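## Chapter 3: Who Gets to Believe What?

Think of a town called Grundska, with 2783 people, two churches, one prayer room and a council that has to share a single hall among them all. Who gets the hall on a feast day? Can the council say no to one group and yes to another? Questions like these are where religious freedom gets really interesting, and we'll spend the whole chapter on them!

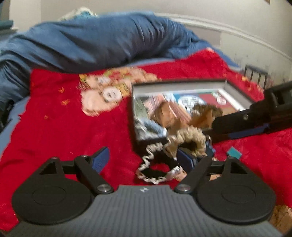

Most constitutions promise freedom of belief somewhere in their first pages. The trouble starts with the small print. Some name the faiths the state recognizes, and anyone outside that list may find it hard to marry, bury their dead or open a school. Others name none at all and leave the sorting to judges.
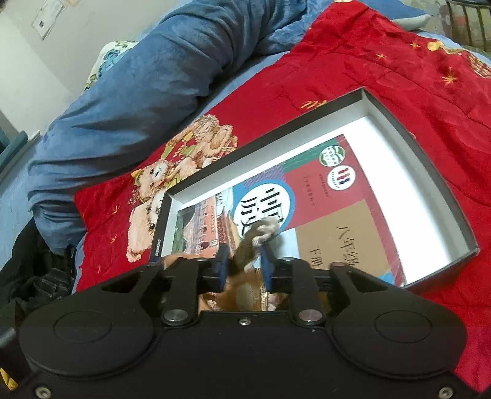 Schools are often the first place a family meets these rules. A state may decide which faiths are taught, who teaches them and whether a child can sit the lesson out. Textbooks matter enormously here - a Chinese textbook like the one lying in the box lid was written for one set of readers, and a book on the same subject from another country may treat religion quite differently. Riet De Bruijn compared 13 such books, and we'll read parts of her study in Section 2.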